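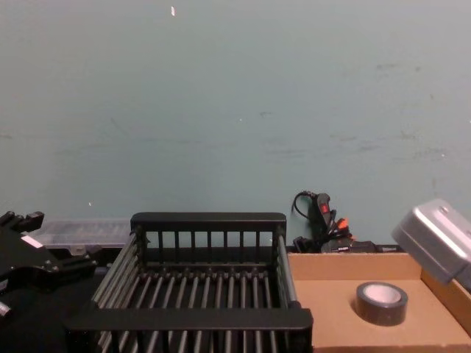
Walteo Extends Hard Water Care Program to Rental Kitchens

Search news releases
Enter keyword

Drerport, 24 Sep 2026

Shares 11 | Comments 1

Walteo, a supplier of household water treatment parts and test supplies, will extend its Hard Water Care program to rental apartments in Drerport. The extension begins in November and covers 789 units in buildings managed by Altside. Until now the program has been open to owner-occupied homes only.

The program supplies a faucet-mounted filter, a packet of test strips, and a printed care sheet for the kitchen. No changes are made to the building's plumbing. The filter threads onto a standard aerator fitting and can be removed by hand when a tenant moves out. Altside will record the install date of each filter in the unit's maintenance log, and the next cartridge will be sent out against that date.

Hard water contains dissolved calcium and magnesium. When it dries on a surface the minerals stay behind as a pale film, which is usually called scale. In a kitchen, scale collects first on the faucet tip, inside the kettle, and on anything that holds dripping dishes. Film on glassware is the most common complaint recorded by Altside maintenance staff, followed by reduced flow at the kitchen faucet. 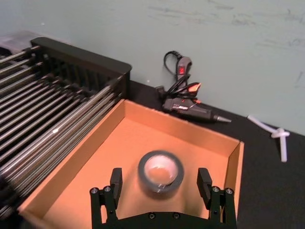

Drying rack with metal rods, beside an open cardboard tray.

"Tenants have been told to buy stronger detergent, and that does very little for scale," said Menaka Amarasinghe, program manager at Walteo. "A mild acid will dissolve it. The care sheet gives the mix, the soak time, and the surfaces to keep it away from."

The care sheet calls for equal parts white vinegar and water. Small metal parts are soaked for 40 minutes, then rinsed and wiped dry. Kettles are filled with the same mix, left for the same period, and boiled once with plain water before use. The mix must not be used on natural stone, on aluminum, or together with any product containing bleach. Painted and coated surfaces should be tested in a small spot first. For drying racks, the sheet recommends a weekly wipe along the length of the rods and a monthly soak of any removable drip tray.

Filter cartridges are made for Walteo by Yazıcı and are rated for 12 weeks in a one-bedroom unit at average kitchen use. Larger households may need to change them sooner. Each cartridge lowers the amount of scale that forms but does not soften the water fully, and the test strips will still show a hardness reading after installation. Tenants should take the first reading before the filter is fitted and write it on the back of the sheet.

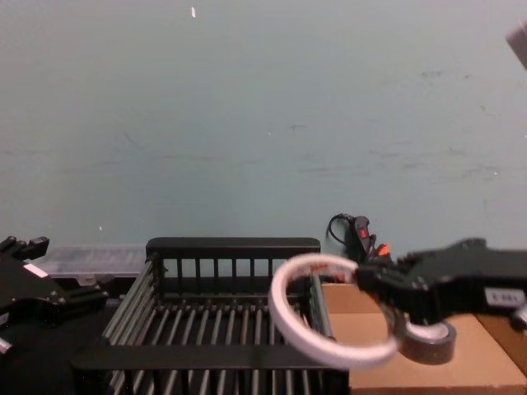

Installation will be carried out floor by floor. Altside will post notice at least two days ahead, and each visit is expected to take some 11 minutes. Tenants do not need to be home. Those who prefer to fit the filter themselves may pick up a kit at the management office and return the signed form within the same week. Units with pull-out spray faucets need an adapter, which is included in the kit at no charge.

Used cartridges can be dropped in the marked bin in each mail room. They should be drained overnight in the sink before drop-off. Cartridges from other makers are not accepted.

There is no fee to tenants for the first year. Pricing for later years has not been set. Walteo and Altside will review cartridge use and maintenance calls before deciding whether to offer the program in other buildings.

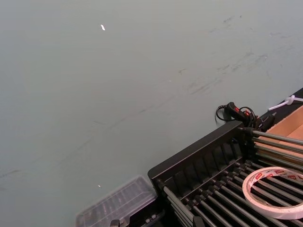
Flora Niven asked in the comments whether the vinegar mix can be run through the filter itself to clear it. She had tried this with another make and the flow got worse afterward.

Walteo replied that the cartridge should be taken off before any acid is used on the faucet, and that a clogged cartridge must be replaced.

Program questions: Chaminda Barua, Walteo tenant services
Building access and scheduling: Krishnamoorthy Poojary, Altside

Share this release
Shares 11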